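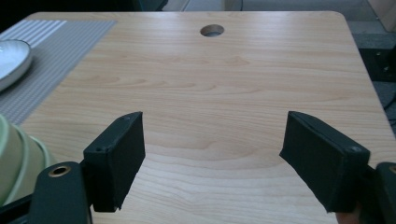 Finger alignment is checked before any comparison run between the Trustby and Stumeck finger sets, and again after every pad change. Carry out the check with the gripper hand-held over the work table and the fingers fully open. Both black pads must appear in the lower part of the view with their inner faces towards each other, and the table surface must be clear between them. The cable grommet hole near the far edge of the table serves as the aiming point; keep it near the top centre of the view. Leave the placemat, plate and bowl on the left.

### 4.2 Checking finger alignment

1. Switch on the controller and wait 30 seconds.
2. Open the fingers to the full stop. Do not force them past it.
3. Hold the tool so that the wood grain runs across the view from side to side.
4. Compare the height of the two pads. A small difference in apparent size is caused by tilt of the tool - correct the tilt before adjusting anything else.
5. Check the small screws on each pad. Tighten any that have worked proud of the surface.
6. Close the fingers slowly on the 52 mm gauge block and read the width shown on the controller.
7. If the reading is out by more than 2 mm, repeat the zero procedure in section 3 and start again from step 2.
8. Record the reading against the finger set in use.

**Note:** Keep your fingertips behind the pads. A fingertip at the bottom of the view does not affect the width reading, but it may hide the lower edge of the pad in recorded trials.

**Caution:** Do not hang or clamp the tool by the brass-lined holes in the arms. Side load at this point will bend the arm and the width reading will drift.

### 4.3 Changing between finger sets

1. Open the fingers and switch off the controller.
2. Remove the pad screws, then the pads. Keep left and right pads apart.
3. Fit the second set and tighten the screws by hand only.
4. Select the matching profile. Stumeck fingers use profile 131.
5. Repeat 4.2 in full.

**Note:** Widths stored under one profile are not converted when the other is selected. Export them first.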